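Home Robot Build, Session 8: Soft Fingers and Printed Parts
Course notes, Korkora shared workshop

Right, these are my notes for the grippers evening, typed up properly because last time Shivam Bhatia pointed out that my whiteboard is unreadable from the back bench. Bring them with you, write on them, spill tea on them. There are spare copies in the drawer under the printer.

What we're doing

By now your arm should move when you tell it to and stop when you tell it to. If it only does the first one, come and find me before you plug anything in! Tonight we swap the hard jaws for the ribbed fingers, which are far more forgiving when you're picking up something round or slippery (or something you care about).

The idea is simple enough. Each finger is a tall triangle with ribs across the inside. Push on the front face and you'd expect it to bend away from you, but the ribs make it curl round the thing you're pushing with. It's a lovely bit of geometry and I could go on about it for an hour. I did, last year, and Celina Tomaszewski had to tell me the building was closing.

Printing the fingers

Use the flexible filament, and print it slowly. 25 mm a second is what works on our machine, and if you try to hurry it you'll get a hairball. Lay the triangle flat on its side so the ribs print as walls. No supports needed.

Mounting blocks are ordinary rigid filament, any colour. The bolt hole in the side of the block always comes out a touch tight, so run a drill bit through it by hand before you try to force the bolt. I've cracked more than 8 blocks by being impatient, and most of those were in one evening.

A word on stringing: flexible filament leaves whiskers between the ribs. Snip them off with the small cutters. If you leave them they catch on fabric, and fabric is one of tonight's jobs.

Fitting them

1. Power off. Off at the wall, please, as the switch on the lead doesn't count.

2. Take off the old jaws and put the screws in a pot. Write your name on the pot.

3. Bolt the finger to its block first, then the block to the gripper. Doing it the other way round means working a hex key in a gap the size of a pea.

4. Ribbed pads face inward, towards each other. Sounds obvious, but Akash Shakya and I both got this wrong on our first go and spent ages blaming the motor.

5. Close the gripper by hand before you power up. The two tips should meet. If one sits forward of the other, loosen its block and nudge it.

6. Check that the cable has slack at every position the arm can reach. A good loose loop is what you want - too tight and it pulls out of its socket, too floppy and it snags on whatever is on the bench.

7. Power on and set the closing limit in the settings file. The line you want is grip_max, and 703 is a sensible start for our motors. Go up in small steps if it can't hold anything.

Tidying up discs and trying the grip

Printed discs are good practice pieces. They're flat, they've got holes, and getting a finger under the rim is harder than you'd think. If yours has a rough edge, take it down with the rotary tool and wear the goggles, all of you, Meenakshi Nigam's spare pair are in the blue box. After that, try a sheet of something thin and bendy: pinch it near one end, lift gently and see whether it slips.
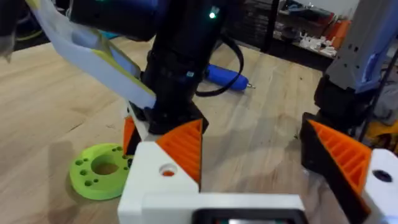
Things to try at home

Pick up an egg cup, a sock and a pencil, and write down the closing limit you used for each. Songül Çetinkaya has offered to put everybody's numbers into one table, so please hand them in even if they look daft.

If you want to go further, print a second pair of fingers with thinner ribs and compare. Thinner ones curl more but they twist sideways under load, and I still haven't found a thickness I'm completely happy with.

Next session is wiring, so bring side cutters and a bit of patience. The Vatby bench will be set up from 6 if anyone wants to come early and catch up on printing.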